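3.2 Stacking of the boxes

In the Setcombe trials we asked how small boxes should be put together when the table is the only storage place. Earlier work at Didmont looked mainly at shelves, where each box has its own place and the height of a pile is less important. On a table the situation is different, and a pile which leans will soon take space from the work beside it. We recorded 2,161 placements in total, and 260 of them were left out of the analysis because the box was moved again within 12 seconds. 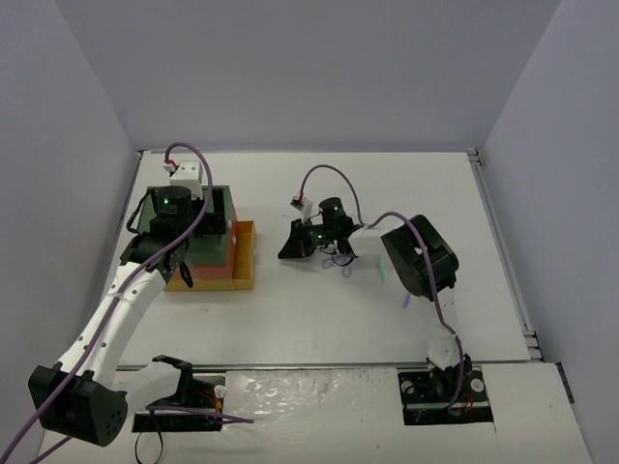
Figure 4. Boxes of different colors stacked on the left part of a white tabletop.

The color of a box was not used as a rule for its position. We compared two orders of stacking, which we call free order and fixed order. In the free order any box could be the next one. In the fixed order the sequence was written down before the trial started. The Wu score, which measures how far the edges of two neighboring boxes are from each other, was calculated after each placement. A low score means that the edges are close together. Piles with a low score were kept for the second part of the study, and the results for them are given in Section 3.3.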